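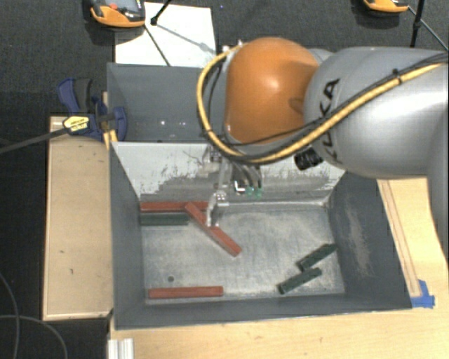

A gray open-topped bin with a red block in it.

Getting the Garage Shelves Back: My Bin Tips

Thursday, August 31, 2023

I finally did the garage. If you've been reading this page for a while you know I've been threatening to do it every August, and every August it gets too hot by ten in the morning and I go back in and make iced coffee instead. This year I started at six, before the sun got round to the driveway side, and kept at it for 2 weekends. Some of what follows I knew already and ignored, and some of it I learned the hard way with a box of drywall screws all over my feet.

Open bins for anything you use weekly

I used to be a lid person. I loved a lid! But a lid on a bin full of things you need all the time just ends up leaning against the wall behind the freezer, and then you have a bin and a lid to trip over. Sandpaper, painter's tape, work gloves, the good extension cord - all of that lives in open bins now, at waist height. Lids are for Christmas lights and camping gear.

If dust bothers you, lay an old pillowcase over the top. You can pull it off with one hand and throw it in the wash.

Buy one size and stick with it

My old shelves had nine different bins on them and none of them stacked. I gave most of them away and bought a set of Jumow bins all in the same size, which hurt a little at the register, but I got a whole extra row on each shelf. Measure the shelf depth first, and measure it at the back too if your uprights stick out. Mine do. I had to take one load back to the store.

Shallow beats deep

Anything deeper than your forearm turns into a pit. You put small stuff in, it slides to the bottom, and you buy it again in the spring. I found four tubes of caulk, three of them hard as a rock. If you already own deep bins, use them for big light things like tarps, knee pads and paint roller covers, and save the shallow ones for hardware.

Label the end

Not the lid and not the long side. Whatever faces you when it's on the shelf. I use masking tape and a fat marker. I did try a label maker from Wallik once and it was very pretty, but the tape curled off in the heat and I was finding little white strips on the floor for weeks. Masking tape looks homemade and I can change it in ten seconds.

Write what's really in there, too. I had a bin marked "Misc." for years and I could not have told you one thing in it.

Cleaning grubby plastic bins

Dish soap and warm water first, always. For the greasy film you get from chain oil, sprinkle baking soda on a damp sponge and go in circles, then rinse with the hose. Old sticker gunk comes off with a dab of cooking oil left on for twenty minutes or so (then soap again, or it'll pick up every bit of dust in the garage). Let them dry upside down on the grass. Don't stack them damp! I did that with the potting supplies and the smell was something else.

Line the ones that hold metal

A scrap of rubber shelf liner in the bottom keeps wrenches from sliding and saves your ears at seven in the morning. I cut mine from a roll left over from the kitchen drawers. Cardboard works for a while but it soaks up oil and goes soft.

Heavy stuff goes low

I know, everybody says it. But I had a full bin of leftover tile sitting above my head since we moved to Trurkville, and when I got it down and put it on the bathroom scale I had to go sit on the step for a minute. Tile, paint cans, bags of grout and anything with a motor should be on the bottom shelf or the floor.

Keep one bin empty

This is my favorite. I leave one empty on the end of the bench, and whatever I pick up during a job goes in it. When I'm done I carry it along the shelves and put things back as I go. It takes five minutes, maybe less if I haven't let my husband near it.

Next I'm doing the paint shelf. I've got a half gallon of Van Wyk porch enamel that may or may not still be good, so if you have a trick for telling before you open the can and stink up the place, leave it in the comments.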